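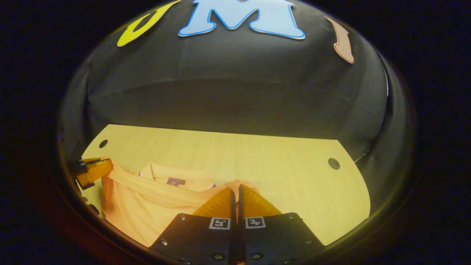
Frequently Asked Questions about Renting the Hall

Zundgate House, Floltton

Please read this page before you write to us. Most of the questions we receive by email are answered in it.

How can I reserve the hall?

Fill in the request form on the Booking page. We will answer you in two working days. Your date is only reserved when you received our confirmation and we received the deposit. A request alone does not hold the date.

How many people are allowed?

The large hall is permitted for up to 34 persons, children included. Babies are also counted as persons, this is the rule of the fire department and we can not change it. For bigger groups, please ask at the Oronia center on the other side of the river.

What is the shortest time I can rent?

The minimum is 2 hours. The time for preparing and for cleaning is part of your rental. If your party begins at 3 p.m. and you want to decorate before, please book from 2 p.m. or earlier.

Can I come the evening before to decorate?

Only when the hall is free that evening. You can ask us in the same week and not sooner, as we give priority to paid rentals.

May I hang things on the walls?

Yes, with the removable putty or with painter's tape. Nails, staples and hot glue are not allowed. On the ceiling please use only the hooks which are already there. Confetti is not permitted inside, also not the paper kind. Helium balloons are fine if they are tied to something heavy.

Is there a kitchen?

There is a small kitchen with refrigerator, two-plate stove, kettle and sink. It has no oven. Plates and glasses for the full number of guests are in the tall cabinet. Sharp knives we do not provide, so bring your own for the cake.

Can we have candles?

Birthday candles on a cake are allowed, for the short moment of singing. Tea lights and sparklers are not.

Can we play music?

Yes, until 9 p.m. After this hour the windows must be closed and the music must be low, because families live above the bakery next door. The loudspeaker in the hall is made by Dijkstra and connects with a normal audio cable. It has no Bluetooth.

Where can the guests park?

There are 6 places behind the building. The gate code is sent together with your confirmation. On Zundgate street itself parking is for residents only, and the control is strict in the evening.

How do I get the key?

The key is in the box beside the side door. Turn the numbers again after you close it, please. Many people forget this.

How must I leave the hall?

Sweep the floor, wipe the tables, take your trash with you. Mopping is only needed if something was spilled. Chairs go back against the wall, not more than four in one pile.

What happens if I cancel?

Until 14 days before the date you get the full deposit back. Later than this, we keep half of it. In January the hall is closed for maintenance and we do not take rentals.

I lost something. Whom should I contact?

Write to us with the subject "Lost item" and the date of your rental. We keep found things for one month in the office, extension 3393.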